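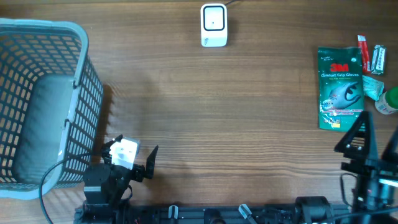 Teleoperation Station: Frequently Asked Questions

What is the station used for?
Operators record demonstrations for the Kosus manipulation set. An operator drives the two arms by remote control through a short household task, and the joint positions, gripper commands and camera video are saved together as one episode. The episodes are later used to train a control policy.

Do I need experience with robots?
No. New operators practice on the Sistham bench until they can complete 75 practice episodes. Practice episodes are stored separately and are never used for training.

What kind of tasks will I be asked to record?
Most are sorting and tidying tasks with ordinary goods on a tabletop. A typical layout has a gray laundry basket on the left and packaged items on the right, such as a pack of 3M Comfort Grip Gloves, a small box and a bottle lying on its side. The task card tells you which items to move and where they go. If an item is not named on the card, leave it alone.

Can I demonstrate by moving the arms with my hands?
Only for tasks marked "hand-guided" on the card. In that mode the motors are released and you move each arm by its wrist housing. Do not pull on the gripper jaws or the cables. All other tasks are recorded with the remote controllers, so that your hands stay out of the video.

Where should the arms be when I start?
Both arms start at the near edge of the table, over the rail, with the middle of the table clear. The software checks the joint angles and will not begin recording until both arms are within tolerance. If the check fails twice, run the homing routine from the station menu.

Do I have to use both arms?
Use whichever arm the card asks for. On single-arm tasks the other arm stays at its start position for the whole episode. On two-arm tasks, finish a handover completely before moving either arm away – a half-released item is the most common cause of a dropped object.

How exact does the item placement have to be?
It should vary. Change the position and angle of each item between episodes, within the area given on the card. Items may overlap or lean on each other unless the card says otherwise. A policy trained on identical layouts tends to fail when something shifts by a small distance.

How fast should I move?
At a steady pace that you can repeat. Long pauses are recorded as part of the task, and the policy will learn them. If you need to stop and think, discard the episode and start again.

What if I drop something or miss a grasp?
A single missed grasp is acceptable if you correct it and complete the task. Mark the episode "recovered" when you save it. If an item leaves the table, discard the episode. Never reach in while recording is on.

What about thin or soft packaging?
Close the gripper slowly and stop when the item no longer slides. Wrappers and packets change shape when gripped, so approach from above where possible. Crumpled packaging can stay in use unless it has torn.

How many episodes are needed?
The current target is 3,000 accepted episodes across all task cards. Each card closes at 200 accepted episodes. Once it has closed, the station will not offer it again.

How long does one episode take?
Roughly 206 seconds for a full sorting card, including the reset. Shorter cards, such as a single pick and place, take much less.

Why was my episode rejected?
The usual causes are a blocked camera view, a hand in the video, an item outside the start area, or a gap in the joint data. The reason is shown next to the episode number in the review list. Rejected episodes cannot be edited, only recorded again.

What do I do if a cable catches on an arm?
Press the stop button, wait for the motors to release, and free the cable by hand. Check that it has enough slack for the full reach of the arm. Then run the homing routine before the next episode.

Can I use the same station for Nic Aodha or Kultberg tasks?
Yes, but the settings differ. Select the project in the station menu before loading a card. Episodes saved under the wrong project can be moved by the station administrator until the next nightly upload at 11 p.m.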